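4. What I Found Out About Families and Winter Trips

I should say up front that I came to this question as a parent before I came to it as a researcher. We have been packing the car for Huvgate every January for years, and somewhere on that drive I started wondering why some families go back to the same mountain town over and over while others never set foot in the same place twice. So I asked them!

The survey went out through the front desks of 11 lodges, split between Huvgate and the smaller resort at Tatier on the far side of the pass. I got 749 completed forms back, a lot more than I had hoped for (my kitchen table was buried for weeks). I also sat down with 19 families for longer talks, mostly in lodge lobbies, with kids climbing on the furniture and somebody's boots steaming by the heater.

4.1 Coming back

The first thing that jumped out at me was how little the snow mattered to the people who returned. I had a whole page of questions on trail conditions and lift lines, and repeat visitors skipped half of them. What they wanted to tell me about was the pancake place, or the sledding hill behind the church, or the room with the bunk beds that the kids fight over. One mother in Huvgate told me her boys had never learned to ski and had no plans to. They come for the outdoor pool and the walk into town for cocoa — that's the vacation.

First-time visitors wrote a very different kind of answer. They compared prices, they compared drive times, and a good many of them had chosen between Huvgate and Tatier on the strength of one friend's recommendation. I love that, and I'd like to follow it up properly some day.

4.2 Who does the planning

I coded the planning answers twice, using the categories from Heinonen with one change. The original scheme lumps grandparents in with "other adults," and in my forms the grandparents were doing far too much to be lumped in anywhere. They booked the lodge, they paid the deposit, and in 6 of the longer talks they had picked the town as well. I gave them a category of their own and I'm glad I did.

Teenagers were the other surprise. Parents said their teens had no say, and then two questions later told me the trip had been moved a week so a teen could bring a friend along. I count that as a say.

4.3 A few cautions

All of my families were staying in lodges, so day trippers and people with cabins are missing, and I suspect cabin owners would look different on nearly every question. The forms were only in English too. I plan to run the next round out of Clotach, where visitors stay longer and the town is busy in summer as well, and I've already reworded the questions about meals, which confused just about everybody.

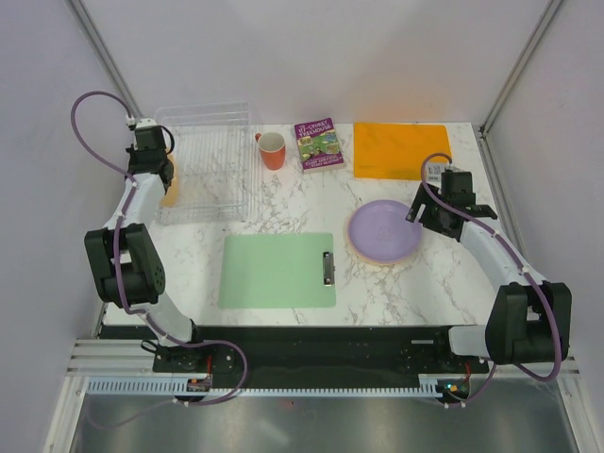
Figure 1. Two arms mounted at the near edge of a marble-patterned tabletop, with a clear wire dish rack toward the rear left.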